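How to Sort and Store Off-Season Clothes in a Small Apartment

By Paloma Mbeki

386 shares | 15 comments

I do this twice a year, once in April and again when the heat comes on. My closet is one rod and one shelf, so half of what I own has to live somewhere else for part of the year. These are the steps I follow.

Before you start

Do the laundry first. Body oil and food stains that don't show now can turn yellow after a few months in storage, and moths like them. Let everything dry fully, including waistbands and pocket linings. Thick seams can still be damp when the rest of the garment feels dry.

You will need storage bins with lids, a marker, masking tape and a clear surface at about waist height. A bed works, but a table is easier on your back.

Step 1. Empty one section at a time

Don't pull out the whole closet. Take out one type of clothing, finish it, then go on to the next. I start with sweaters and leave coats for last.

Step 2. Make your piles

Make one pile to keep out, one to store and one to give away. If something needs a button or a hem, put it by the door and fix it before it gets packed. Mending that goes into a bin tends to stay there until the next season.

Try on anything you didn't wear last year. If it doesn't fit, it goes in the give-away pile.

Step 3. Fold the heavy things

Lay jeans flat, fold one leg over the other, tuck in the point at the seat, then fold up from the hem in thirds. Sweaters get folded too, never hung. Knits stretch at the shoulders on a hanger.

Step 4. Pack the bins

Put the heaviest items at the bottom and shirts on top. Leave a little room under the lid so you aren't forcing it shut. I like clear bins for clothes I might want early, such as a spare pair of jeans.
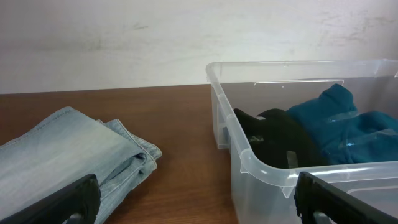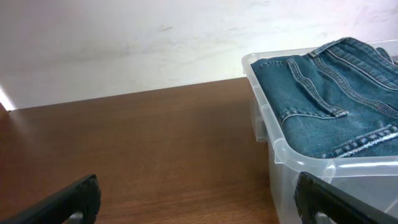
Step 5. Label and put away

Write the contents on masking tape and stick it on the short end, where you can read it on a shelf. "Winter, heavy" is enough.

Keep bins off a bare basement floor and away from outside walls. Under the bed is fine if you vacuum there first. Don't stack more than 2 high unless the lids are rigid.

Step 6. Check them once

Open each bin halfway through the season. If you smell anything musty, take the clothes out, air them for a day and wipe the bin down before you repack it.

2 people found this helpful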